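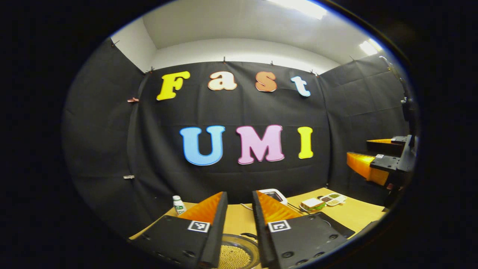
4. Teaching the gripper tracker

Zorora finds the fingers by their printed markers and works out the gap between the tips from there. Do this section before you record anything you plan to keep.

1. Start Stukero and open the Siu panel. If the panel is gray, you skipped section 3. Go back; it's short.

2. Pick the lens profile marked "round." The flat profile also loads without complaint and will happily give you wrong numbers all day.

3. Open and close the fingers 5 times, slowly. Both marker boxes in the preview should stay green.

4. Press Fit. Zorora needs 200 good frames and discards the rest without hard feelings.

5. Check the closed reading. Anything over 6 mm means a marker was assigned to the wrong finger. Press Swap and repeat step 3.

Note: With two grippers in view, Zorora tracks whichever one it saw first. Set the marker IDs by hand under Tools, Left/Right.

Caution: Reset All resets all, including the lens profile and your saved fits. Terine support can't bring them back, though they will listen politely.

6. Save the fit under a name you will recognize next month. "test2_final" is accepted but not recommended.

Guide revised May 27, 2021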